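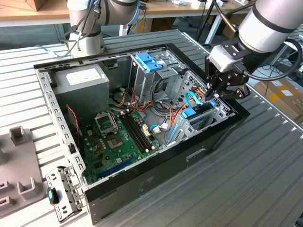 Unit on its side, side panel removed, processor socket empty.

Ticket 719, Cenholm Service Desk. Opened 18 Mar 2018 by Po-yen Pan. The tower does not start. Processor and memory are to be requested from stores.

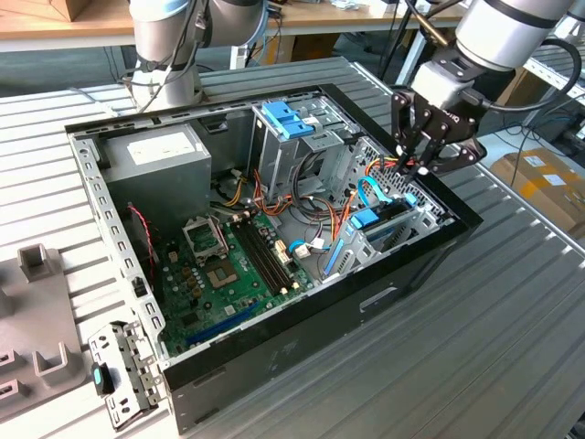 Socket bracket open; no memory modules fitted.

Update, J. Cuypers: Power wiring to be checked before parts are installed. Status: pending. 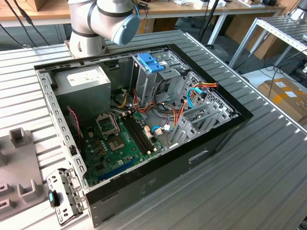
Which part is fitted first?
The processor, followed by the memory.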